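Foro Mesa y Menaje > Textiles y manteles > Cuidado y tratamientos

Tema: Mantel estampado de algodón: ¿resinado, laminado o sin tratar?

tramayurdimbre
Mensaje 1
Tengo que sustituir el mantel de diario de una mesa de comedor rectangular, tablero de roble aceitado, uso intensivo (desayunos, comidas y deberes). Hasta ahora usaba algodón sin tratar con muletón debajo. El muletón cumple, pero el mantel pasa por la lavadora cada tres días y el estampado ha perdido definición en la zona central.

Opciones que manejo:
- Algodón resinado con acabado acrílico mate.
- Algodón laminado con película de PVC o de poliuretano.
- Algodón sin tratar, estampado reactivo, y asumir los lavados.

He pedido muestras a Drulus (resinado) y a Marino (sin tratar). Me interesa sobre todo la experiencia a medio plazo: fisuras en los pliegues, amarilleo, comportamiento con aceite. La estética me importa menos, aunque querría algo estampado, porque en liso se ve todo.

pH_neutro
Mensaje 2
Con tablero aceitado yo descartaría el laminado. La película no transpira y, si queda humedad entre el mantel y la madera, aparecen cercos. Con muletón intermedio se reduce el problema, pero no desaparece: el muletón retiene el agua y la cede despacio.

El resinado acrílico es más permeable al vapor. Repele líquidos durante unos minutos, no indefinidamente. Si se derrama vino y se deja hasta el final de la comida, penetra.

dobladillo_ancho
Mensaje 3
Discrepo en parte. «Laminado» es una categoría demasiado amplia. El PVC rígido de hule barato y un laminado fino de poliuretano no tienen nada que ver, ni en caída ni en transpirabilidad. Tengo uno de poliuretano de Kivus desde mayo del año pasado, sobre madera, y no ha dejado cerco alguno. Lo levanto todas las noches, eso sí.

pH_neutro
Mensaje 4
Si lo levantas todas las noches, la prueba no dice nada sobre la transpirabilidad. Dice que la mesa se airea.

dobladillo_ancho
Mensaje 5
De acuerdo, pero el resultado en uso real es el que es. Quien pregunta quiere saber si el mantel le va a dar problemas, y levantarlo cuesta diez segundos.

tramayurdimbre
Mensaje 6
Levantarlo a diario no es viable en mi caso. Hay siempre cosas encima.

Dato que faltaba: agua dura. El centro del mantel viejo, además de perder color, se quedó áspero.

lejia_nunca
Mensaje 7
Esa aspereza es carbonato, más detergente mal aclarado. Antes de culpar al tejido, revisad la dosificación. La pérdida de definición que describes en el centro puede ser en parte un velo de cal y no tinte perdido. Se comprueba fácilmente: un lavado sin detergente con ácido cítrico, a 40 grados, y se compara con una zona del dobladillo por el reverso. Si recupera contraste, el tinte sigue ahí.

No mezclar con nada que lleve cloro. Lo pongo porque en otro hilo alguien lo hizo.

Y una cosa sobre los estampados: conviene saber si es reactivo o pigmento. El reactivo se fija a la fibra y aguanta el lavado; el pigmento queda en superficie con un ligante y se va por abrasión. Al tacto, el pigmento se nota ligeramente más rígido en las zonas con tinta. Si frotando con un paño blanco húmedo se transfiere color, malo en los dos casos.

tramayurdimbre
Mensaje 8
Hecho lo del cítrico. Recupera algo, sobre todo los grises. Los tonos cálidos siguen apagados respecto al dobladillo. Deduzco que hay las dos cosas, cal y pérdida real.

La ficha de la muestra de Marino dice «estampado reactivo, lavable a 60». La de Drulus no especifica el tipo de tinte, solo el acabado, y limita el lavado a 30 sin centrifugar.

pH_neutro
Mensaje 9
Lo de 30 sin centrifugar es habitual en resinados. El centrifugado marca pliegues y en el pliegue es donde se rompe la resina. Una vez rota, la mancha entra por la fisura y queda una línea que no sale. Guardarlo enrollado en un tubo de cartón, nunca doblado.

Para el aceite: la resina acrílica lo repele peor que el agua. Retirar en seco con papel, sin frotar, y después jabón neutro con esponja blanda. El desengrasante de cocina deteriora el acabado a la segunda o tercera aplicación.

puntadaciega
Mensaje 10
Llego con una duda de medidas. ¿Qué caída dejáis con resinado? Con algodón normal corto a 25 cm por lado y queda bien. El resinado que vi en tienda hacía esquinas tiesas.

dobladillo_ancho
Mensaje 11
Menos caída, 15 o 20. Y esquinas redondeadas, usando un plato llano como plantilla. El pico recto en un tejido con cuerpo se separa de la mesa y se engancha al pasar. No hace falta dobladillo si el corte es limpio, aunque yo pongo bies porque el borde crudo acaba soltando hilos.

El bies, con pinzas y sin alfileres. Cada agujero en la resina es permanente.

lejia_nunca
Mensaje 12
Sobre el bies: que sea de algodón y prelavado. Si encoge después, frunce todo el perímetro. Le pasó a un mantel mío de Mukon que por lo demás era correcto.

puntadaciega
Mensaje 13
Gracias. Tomo nota de las pinzas.

tramayurdimbre
Mensaje 14
Actualizo a 4 de julio. He descartado el resinado. La muestra de Drulus, doblada en cuatro y con peso encima durante 7 días, muestra una línea blanquecina en los dos pliegues. Reconozco que es un ensayo más exigente que el uso normal, pero en mi casa el mantel va a acabar doblado en un cajón tarde o temprano.

Me quedo con algodón sin tratar y reparto el desgaste entre dos manteles iguales. Programa a 40, dosis de detergente para agua dura según el fabricante, cítrico una vez al mes. Para el estampado he ido a fondo blanco con dibujo botánico disperso: las manchas pequeñas se disimulan mejor que en un motivo grande y aislado, y el blanco admite percarbonato.

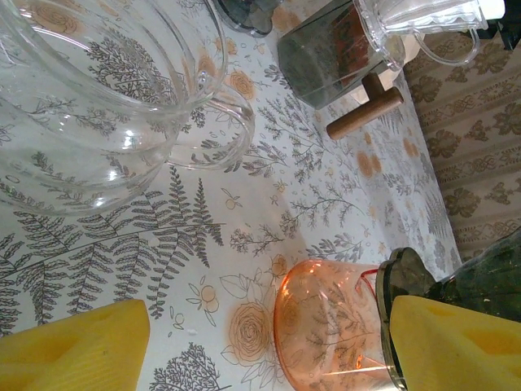

Fondo blanco, ramas grises y rosas naranjas. La jarra es de vidrio.

dobladillo_ancho
Mensaje 15
Bonito. El gris aguantará. El naranja es el que vigilaría, sobre todo si seca al sol. Tiéndelo del revés y a la sombra, y recógelo con un punto de humedad para plancharlo.

pH_neutro
Mensaje 16
Percarbonato con cuidado. En blanco liso, sin problema. Con estampado, aunque sea reactivo, yo haría antes la prueba en una esquina: disolver una cucharadita en agua a 40 grados, aplicar, esperar media hora, aclarar y dejar secar. Los naranjas son menos estables que los grises en mi experiencia.

lejia_nunca
Mensaje 17
Eso depende del colorante concreto y no del tono. He tenido naranjas que sobrevivieron a todo y un gris que viró a rosado en el segundo lavado, porque era una mezcla de tres tintes y uno se fue antes que los demás. Sin la ficha del fabricante, el tono no predice nada. La prueba en la esquina sí la suscribo.

pH_neutro
Mensaje 18
Admito lo de las mezclas. Mantengo la cautela con los naranjas.

tramayurdimbre
Mensaje 19
Haré la prueba antes de usar percarbonato. ¿Alguna indicación para el primer lavado? La etiqueta da un encogimiento máximo del 3 %, y corté con margen.

lejia_nunca
Mensaje 20
Primer lavado solo, en frío, con poco detergente y sin suavizante. El suavizante deja una capa que reduce la absorción y en un mantel sin tratar eso juega en contra: el líquido corre hasta el borde y cae al suelo. Después ya a 40.

Respecto al encogimiento, mide a lo largo de la urdimbre y de la trama por separado. Casi siempre encoge más en urdimbre. No cosas el dobladillo definitivo hasta el segundo lavado.

puntadaciega
Mensaje 21
¿Y el muletón? ¿Lo laváis con la misma frecuencia?

tramayurdimbre
Mensaje 22
Yo no. El mío es de algodón perchado por las dos caras, sin base de goma, y lo lavo cuando le cae algo. Los de base plástica no los pondría sobre aceite: el plastificante puede migrar al acabado de la madera y dejarlo pegajoso.

dobladillo_ancho
Mensaje 23
Los de base de goma sujetan mucho mejor, todo hay que decirlo. Sobre tablero lacado no he tenido problemas. Sobre aceite no lo he probado.

pH_neutro
Mensaje 24
Sobre lacado también he visto marcas, pero es tema para otro hilo. Hay uno abierto en Protección de superficies, 13 páginas, con fotos de antes y después. Lo de la goma está en la segunda mitad.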